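家庭文書の保存と廃棄に関する覚書

前稿において、家庭内に蓄積する紙の文書を一括して見直す旨を予告した。本稿はその結果の報告であり、併せて、今後の運用のために定めた方針を記録するものである。対象は、筆者が世帯を構えてから30年の間に受領し、または自ら作成した文書の全体とする。ただし、蔵書、雑誌および新聞の切抜きは含めない。

作業は11月に着手し、主として早朝の時間を充てた。以下に述べる区分および手順は筆者の世帯の事情に即したものであり、そのまま他の世帯に適用できるとは考えていない。
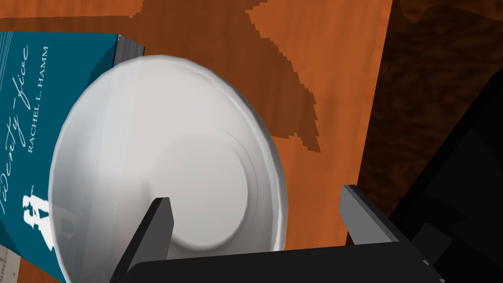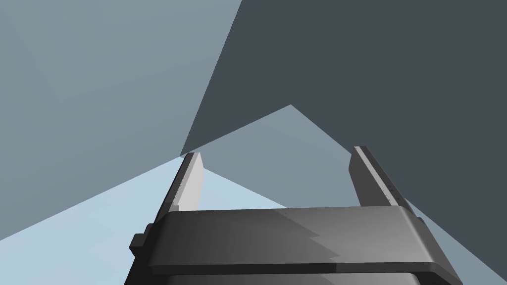
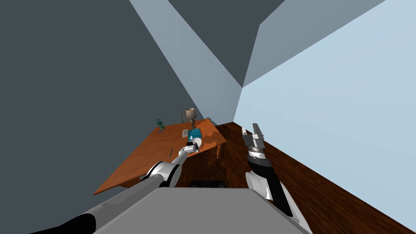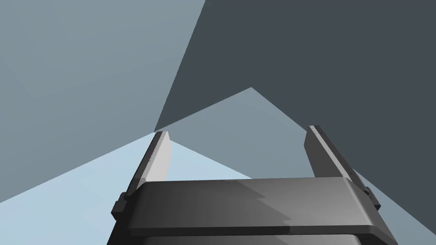
一 着手に至る経緯

筆者は長くCitmontの総務部門に在籍し、文書の受付、保管および廃棄に関する事務を担当した。同社では、文書ごとに主管部署と保存期間が定められ、期間を満了したものは年度末に一覧を作成して廃棄の決裁を受けることとなっていた。決裁の書式は幾度も改められたが、一覧を作らずに捨てることは一度も認められなかった。

しかるに、自宅においてはこの種の規律がまったく存在しなかった。届いた封書は食器棚の引出しに入れ、引出しが閉まらなくなると菓子の空箱に移し、空箱が満ちると押入れの上段に上げる。この繰返しが長年続いた。空箱の側面には筆者の字で「重要」と書かれたものと「その他」と書かれたものがあったが、開けてみれば両者の内容に差異は認められなかった。「重要」の箱からは閉店した洋品店の割引券が、「その他」の箱からは土地の境界に関する確認書が出た。

見直しの直接の契機は、給湯設備の修理に際して、設置時の工事記録の提示を求められたことである。記録が家のどこかにあることは確実であったが、発見までに二晩を要した。記録は、子の小学校の通知表と年賀状の束の間に挟まっていた。修理業者の担当者は寛容であり、後日の提出で差し支えないとの回答を得たが、同様の事態が医療や相続に関して生じた場合、相手方の寛容を期待することはできない。

二 現況の把握

最初に行ったのは、分類ではなく、所在の確認である。押入れ、書棚の下段、食器棚の引出し、玄関の物入れ、納戸から文書を収めた容器をすべて集めたところ、容器の数は21に達した。菓子箱、衣装箱、紙袋、書類鞄が混在しており、うち書類鞄は錠の番号を失念していたため、開けるのに最も時間を費やした。中身は空の封筒であった。

次いで、内容物を数えた。数えることに意味があるかという疑問は家族からも呈された。筆者の経験では、総量が分からないまま始めた整理は、途中で止めても止めたことが分からない。総量が記録されていれば、残りが分かり、残りが分かれば再開ができる。冊子は一冊を一件、綴じた書類は一綴りを一件、綴じられていないものは一枚を一件として集計し、合計は2,706件となった。

集計の際、内容を読むことは厳に慎んだ。これは旧職場の先輩から受けた指導の一つである。読み始めれば手が止まり、手が止まれば机の上に山が残る。山が残った机では食事ができないため、山は元の箱に戻される。もっとも、この禁を完全に守ったとは言い難い。亡くなった伯母からの葉書については立ったまま三枚を読み、それに続く一束は椅子に掛けて読んだ。当日の作業はそこで終了している。

三 区分の設定

文書の区分については、当初、旧職場の分類表を参照して十を超える項目を設けた。税務、金融、保険、医療、年金、住宅、車両、教育、通信、公共料金、といった具合である。この分類は二日で破綻した。住宅に係る火災保険の証券は住宅に属するのか保険に属するのか。借入金の残高を証する書面は住宅か金融か税務か。迷う都度、同じ書面を手に家の中を行き来することとなり、前の日に入れた場所を翌日には忘れた。

そこで、内容による分類を改め、将来どのような場面で取り出すかによって区分することとした。現在採用している区分は次のとおりである。

甲 原本そのものが効力を有し、または再発行に著しい手間を要するもの。権利に関する書面、契約書の原本、年金に関する通知の一部、遺言に関するものがこれに当たる。

乙 一定の期間に限り、提出または照会を求められる可能性のあるもの。申告の控え、領収書、証明書、有効な保険の証券等とする。

丙 設備および機器に関するもの。取扱説明書、保証書、工事の記録、修理の明細を含む。

丁 実用上の必要はないが、保存を希望するもの。書簡、写真、子の作品、日記がこれに当たる。

戊 いずれにも該当しないもの。

この区分においては、火災保険の証券は乙である。契約が続いている限り照会の可能性があり、契約が終われば、なお手続の残っていないことを確かめたうえで廃棄の対象となる。区分の判断に内容の理解をほとんど要しない点が、家族に作業を依頼するうえで有益であった。

丁を独立の区分として立てることについては、若干の躊躇があった。企業の文書管理において、担当者の愛着は保存の理由とならない。歴史的価値を認める場合であっても、それは別に定めた基準による。しかし家庭の文書において愛着を理由から除けば、丁に属するものは行き場を失い、甲か乙に紛れ込む。実際、筆者の「重要」の箱に入っていた文書の相当部分は、法的にも実務的にも重要でない手紙であった。別に席を設けておけば、甲の箱は薄くなる。

四 保存期間

乙の文書については、書面の右肩に廃棄してよい年を鉛筆で記入した。保存すべき期間は書面の種類により異なり、また制度の改正によって変わることがあるため、本稿では具体の年数を掲げない。所管の官署または契約の相手方の案内を、その都度確認されたい。筆者自身、古い知識のまま判断しかけて改めた例が二件ある。

記入する年は、期間の満了する年の翌年とした。満了と同時に捨てても差し支えないはずであるが、一年の余裕を置くことで、起算日をめぐる細かな検討を省くことができる。検討に要する労力と、紙を一年余分に置く負担とを比較すれば、後者が軽い。

鉛筆を用いたのは、書面そのものを損なわないためである。旧職場では受付印の押印が義務づけられており、筆者も当初は日付印を用意したが、原本に押してしまった場合の回復が不可能であることから使用を取り止めた。甲の文書には一切記入せず、必要があれば別紙を添える。付箋は用いない。長期間貼付した付箋の糊が紙面に残り、剝がす際に印字を傷めた例を、今回の見直しで数多く見た。

感熱紙の領収書については、別途の注意を要する。印字が薄れ、判読できなくなっていたものが相当数あった。保存を要するものは早い段階で複写を取り、原紙と重ねて保管することが望ましい。原紙を透明な樹脂の袋に直接入れていたものは、紙の封筒に入れていたものより状態が悪いように見受けられたが、購入の時期も店舗も異なるため、袋が原因であると断定する材料はない。

五 容器および表示

容器は、蓋のある紙製の文書箱に統一した。製品はClorkenの中型を選んだ。選定の理由は、押入れの棚の奥行に適合したこと、および近隣の文具店で単品の買足しが可能であったことに尽きる。材質の優劣を比較した結果ではない。

樹脂製の引出し式の収納も検討の対象とした。出し入れの容易さでは明らかに優っている。しかし、引出し式は容易に出し入れができるために、文書以外の物が入る。筆者の世帯では、かつて書類用として購入した引出しに、乾電池、輪ゴム、用途の分からない鍵が収まっていた。蓋のある箱は開閉に若干の手間がかかり、その手間が異物の混入を抑えているものと考えられる。

箱の内部は、厚紙の仕切りと紙の個別フォルダで区切った。フォルダの見出しにはIrnixの印字機で作成した札を貼ったが、これは半ばで中止し、残りは手書きとした。印字した札は見栄えに優れるものの、名称を改めるたびに機器を取り出す必要があり、次第に名称の変更自体を避けるようになったためである。実態に合わない名称の札が整然と並ぶ状態は、手書きの訂正が並ぶ状態よりも望ましくない。印字機は現在、丙の取扱説明書の箱の隣に置いてある。

箱の側面には、区分と、収めた文書の最も古い年および最も新しい年を記した。内容の細目は記していない。細目は別に作成した一覧に記載し、一覧は甲の箱の最上部に一部、食器棚の引出しに一部を置いた。後者は、家族が最初に探す場所が食器棚であるという事実に従ったものである。食器棚に書類を入れないという規則を設けることも考えたが、三十年来の習慣に反する規則は、初日から守られない見込みが高い。現在では、届いた郵便物を受け入れる場所として、この引出しを正式に位置づけている。

六 電子化の範囲

文書をすべて電子化し、紙を廃棄すべきであるとの意見がある。筆者の子もこの立場を取り、帰省の折に相当の熱意をもって勧めた。この意見には理由があり、検索の便と場所の節約については争う余地がない。

一方、筆者が旧職場で経験したところによれば、電子化した文書の維持には、紙の維持とは異なる種類の事務が継続して発生する。記録媒体の更新、形式の変換、利用者の権限の管理、そして名称の付け方の統一である。組織であれば担当者を置くことができる。家庭では、最初に熱意を示した者がこれを担うこととなり、その者が家を離れれば後任はない。

検討の結果、電子化の対象は次の範囲に限定した。甲の文書については、災害に備えた控えとして全件を複写し、原本も保存する。丙の文書のうち取扱説明書については、製造者が電子版を公開しているものに限り紙を廃棄する。丁の文書のうち、遠方の親族が閲覧を希望するものは複写して送付する。乙は原則として電子化しない。期限が来れば捨てるものに、名称を考える時間を費やすことは適当でないと判断した。

電子化した文書の名称は、西暦の年、区分、相手方、件名の順とした。件名に「最新」または「最終」の語を用いることは禁じている。旧職場の共有の保存領域には、「最終」の名を持つ文書が同一の案件について多数存在し、そのうちのいずれが現に最終であるかを知る者は既に異動していた。

七 丁の文書について

全体の作業のうち、最も長い時間を要したのは丁である。件数としては乙に及ばないが、一件ごとの判断が定型化できない。

年賀状については、差出人ごとに最初の一枚と最後の一枚を残し、その間のものは、手書きの文章が付されたものに限って残すこととした。この基準を設けてから作業は速やかに進んだが、印刷のみの年賀状であっても、住所が変わった年のものは転居の記録として意味を持つことに後から気付いた。既に処分した分については回復の手段がない。基準を定めたのち、直ちに廃棄せず、一定期間を置くべきであった。この反省は後述の手順に反映した。

旅行に関する文書も多かった。タイを訪れた折のThepsuriyaという宿の領収書と、同宿の名の入った便箋が出てきたが、便箋には筆者の字で、空港までの所要時間と、朝食の粥に添えられた生姜が良かった旨が書かれていた。領収書は金額の部分が既に読めず、乙としての価値を失っている。両者をまとめて丁に収めた。宿が現在も営業しているかは確認していない。

子の学校関係の文書は、本人に照会したうえで扱いを決めた。本人の回答は、通知表を含めてすべて不要というものであった。筆者はこの回答を尊重すべきものと考えつつ、通知表と、夏休みの観察記録一冊を保存している。観察記録の対象は糸瓜であり、途中の二週間が欠けている。欠けた期間の天候が後から一括して記入されていることは、当時も承知していた。

伯母からの葉書は全件を残した。文面の大半は天候と庭木に関するものである。基準に照らせば最初と最後の各一枚で足りるはずであるが、基準は年賀状について定めたものであり、通常の葉書には及ばないと解釈した。

八 廃棄の手順

廃棄は次の順序で行うこととした。

戊に区分した文書は、封をした袋に入れ、翌月の末まで納戸に置く。この間に取り出す必要が生じなければ、個人に関する記載の有無を確認し、記載のあるものは裁断し、その他は古紙の回収に出す。

乙の文書は毎年、申告の事務が終わった後に箱を開け、右肩の年を見て抜き取る。抜き取ったものは一覧から線で消す。一覧の該当行を削除しないのは、捨てた記録が残っていなければ、捨てたものを探し続けることになるからである。給湯設備の一件の後、存在しない書面を二度にわたり探したことがあり、いずれも廃棄の記録があれば避けられた。

丙の文書は、機器を処分する際に併せて処分する。既に所有していない機器の取扱説明書が今回大量に見つかった。なかには、筆者にも家族にも所有した記憶のない加湿器のものが含まれていた。

裁断には手回しの裁断機を用いたが、件数に対して能力が不足し、途中から自治体の案内する方法に従って搬入した。手回しの裁断機は、日常に生じる少量の処理には十分である。なお、綴じ具を外さずに投入したことにより刃を一度欠損させたため、綴じ具の除去は裁断の前に必ず行われたい。

九 家族との分担

文書の所在を知る者が一人に限られる状態は、組織においても家庭においても避けるべきである。今回の見直しの後、甲の箱の位置と一覧の読み方について、配偶者に説明する時間を設けた。説明用の資料を二頁にまとめたが、配偶者からは、資料が長く、箱の場所だけ書けばよいとの指摘を受けた。改訂版は一頁の半分に収めた。

区分の名称についても意見があった。甲乙丙丁戊の表記は、筆者には馴染みのあるものだが、家族は戊を読まなかった。現在、箱の側面には「捨てない」「期限あり」「機械」「思い出」「捨てる予定」と併記してあり、日常の会話ではもっぱらこちらが使われている。一覧の表記は従前のままとした。

郵便物の開封は、先に帰宅した者が行う。開封した者は、内容を確認し、対応を要するものを引出しの手前に、要しないものを奥に置く。この規則は概ね守られているが、広告の冊子が手前に置かれる傾向がある。対応を要するか否かの解釈に相違があるものと思われ、協議を継続している。

十 残された課題

本稿の執筆時点において、甲、乙および丙の整理は完了している。丁については、写真の紙焼きとネガが未着手のまま残っている。これらは件数の集計に含めておらず、容器も別である。撮影の年が分からないものが多く、親族の記憶に頼らざるを得ないが、記憶を有する親族は高齢であり、着手を遅らせる余裕はない。次に集まる機会に何組かを持参し、裏面に記入する内容を聞き取る予定である。筆記具は軟らかい鉛筆とし、筆圧が表面に及ばないよう留意する。

また、契約の多くが紙の書面を交付しない形式に移行しており、これらは本稿の方法では捕捉できない。通信、電力および一部の保険については、契約の存在を示す紙が家の中に一枚もない。当面の措置として、契約の相手方、開始の年および照会先のみを記した用紙を作成し、甲の箱に収めた。利用者名や暗証に関する情報の取扱いは未定であり、紙に記載して保管することの可否を含め、稿を改めて検討する。

最後に、文書箱の一部について、湿気による蓋の反りが認められた。押入れの下段、外壁に面した側に置いたものに限られる。該当する箱は上段に移し、下段には現在、冬季の寝具を置いている。経過については、次の梅雨を過ぎた後に報告する。

お問い合わせ ｜ © 家庭文書覚書 無断転載を禁じます ｜ ページの先頭へ戻る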